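Pretia Reuse and Repair Program
Progress Report to the Zallidar Fund
Submitted June 2, 2021

Prepared by Nhyira Nartey, Program Manager
Reviewed by Heike Thiele, Finance and Reporting

1. Purpose of this report

This report covers the second half of the current grant period. It describes the work carried out under the grant agreement between Pretia and the Zallidar Fund, the progress made against the agreed work plan, changes to the schedule, and the use of funds to date. A separate financial statement has been sent under the same cover.

The grant supports the conversion of the Sarpong building, a former printing works completed in 1940, into a shared home for the household repair service, the lending library of tools, and the administrative staff of both. The building had been vacant for several years when Pretia took on the lease.

2. Building works

The roof repair was the largest single item in the work plan and is now complete. The contractor, Plisurik, replaced the damaged sections over the east bay and renewed the gutters along the full length of the street side. During this work it was found that two of the original roof beams had been weakened by long exposure to moisture. Both were reinforced in place after the structural engineer, Man-sik Yeom, had approved the method. The cost was met from the contingency line and did not require a change to the approved budget.

Rewiring of the ground floor has passed inspection. Rewiring of the upper level is finished except for the circuits serving the former paper store, where the route of the cable has to be agreed with the owner of the adjoining property. A written request was sent in May, and a reply is expected before the next reporting date.

The heating system remains the main open item. The original plan was to keep the existing boiler for the length of the grant and replace only the controls. The inspection report advises against this. Two options have been priced, and both are set out in Annex B with the supplier quotations. The program team prefers the second option, which costs more at the start but allows the workshop and the offices to be heated separately. We ask the Fund to confirm whether the unspent part of the furnishing line may be used for this purpose.

3. Occupation of the office space

Administrative staff have moved out of the temporary premises, and the lease on those premises has been ended without penalty. The two-level layout described in the original proposal was kept. Enclosed rooms are limited to the interview room and the records room, both of which are used for confidential matters.

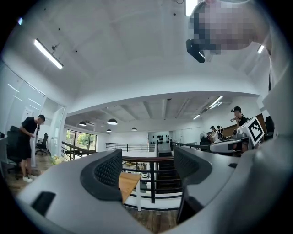 Open office space on two levels.

Staff were asked for their views on the new arrangement shortly after the move. Most comments concerned noise carried between the levels, and several concerned the lack of storage near the desks. Sound-absorbing panels have been ordered within the existing furnishing budget. Storage will be reviewed once the records room is fully fitted, as part of the material now kept at desks is due to move there.

4. Repair service

The repair service accepted 661 household items during the period. Small kitchen appliances and lamps made up the largest group, followed by bicycles and sewing machines. Items that could not be repaired were stripped for parts where this was safe, and the remainder went to the municipal recycling point.

Waiting times were longer than planned. The target is for each item to be assessed within one week of arrival, and this was not met while the workshop was closed for rewiring. Kwaku Tsikata, who leads the workshop, has since introduced a booking system for larger items. The backlog has been cleared, and the target is now being met for everything except sewing machines — a type of repair for which the program has only one trained technician. A second technician will begin training in the coming period.

5. Tool lending library

The lending library now holds 400 tools, which is the number agreed in the work plan. Each has been safety-checked, labeled, and entered in the catalog. Borrowing is concentrated on a fairly small part of the collection, chiefly drills, sanders, and garden equipment. Further purchases will therefore be limited to duplicates of the tools in highest demand.

The late return rate remains a concern. Reminder notices were introduced in the spring and have had some effect, but not as much as was hoped. The library does not charge fines, and Pretia does not propose to change this policy during the grant period.

6. Staffing

Tetteh Lamptey joined the program as building coordinator and has taken over day-to-day contact with Plisurik. The post of outreach officer is still vacant after one round of interviews. It has been advertised again with revised hours — the earlier notice required evening work on a regular basis, which several applicants were unable to accept.

7. Use of funds

Spending on building works is in line with the budget. Spending on furnishing and outreach is below budget, for the reasons given in sections 2 and 6. No transfers between budget lines have been made without prior approval.

8. Work planned for the next period

Subject to the Fund's decision on heating, the replacement boiler will be ordered first so that installation can be completed before cold weather. The remaining circuits on the upper level will be connected once the cable route is agreed. The training room will be painted and fitted, and the first public repair classes will be held there.

Questions on this report may be addressed to Nhyira Nartey. Questions on the financial statement should be sent to Heike Thiele.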